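Memorial notices and parish records: question on submission rules

parish_archive_desk
The Caston parish office requests comment on its draft rules for death notices. Notices would be limited to 300 words, with a fee of 80 dollars beyond that length. Religious names would appear after the baptismal name.

R. Enriquez
I must object to the last point. A sister who used her religious name for most of her life should be listed under it first. Families search for the name they knew.
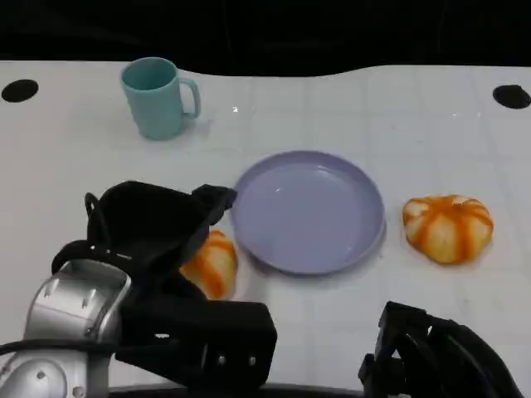

The Pritchard index already follows this practice, and its 2,290 entries have caused no confusion that I am aware of.

dumach_records
With respect, civil records carry the baptismal name - and so do most burial registers. I would keep the draft as written.

parish_archive_desk
Both positions are noted. Would a cross-reference under each name be acceptable?

R. Enriquez
It would, provided the fee does not apply to the second entry.
Rowena Enriquez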